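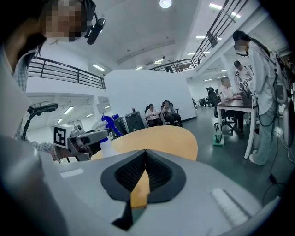

**Okgate Handheld Robotics Club - Kit Notes**

# Getting started with the Trikwood two-hand gripper kit

2019-02-07, written up by Yasaman Farahani

We've had the Trikwood kit since December and I'm still excited every time I pick it up! You hold a gripper in each hand, do a job the way you normally would, and the kit records what your hands did so a robot arm can learn from it. The manual runs to 33 pages (most of it on licensing), so these are the steps we use.

## Before you pick anything up

1. Charge both grippers and the backpack unit.
2. Check the square marker on the side of each gripper. Wipe it with a dry cloth if it's smudged - the tracking gets jumpy otherwise.
3. Look at the ridged pads inside the fingers. They should bend around a cup and spring back. Ours have done 476 recordings and still do, which impressed me a lot.
4. Make sure the camera arm is tight. Finger-tight is plenty.

## Putting it on

Backpack first, then the headset, then the grippers. Get a second person to route the cables down your back. Gilberto Espinoza did it alone once and spent ten minutes getting untangled.

Take off rings. Bracelets are fine as long as they don't catch on the grip.

## Your first recording

1. Stand at the table and bring both grippers into view of each other.
2. Hold still for two seconds until you hear the tone.
3. Squeeze and release each trigger fully, left then right.
4. Do the task slowly. Cups are a great first object.
5. Return to your starting pose and say "stop."

Keep the first few takes under a minute. Lok-yiu Shih's best set came from seven short takes of one simple move, and it played back beautifully on the Unuteo arm.

## What I'd change

The grippers get heavy after a long session, and the export menu hides the folder setting under "Device" (why?). Version 2 of the software fixed the dropped frames we used to get, so update before you start.

Spare pads are in the drawer marked Rugemalira. Sign them out with Ngaio Maihi.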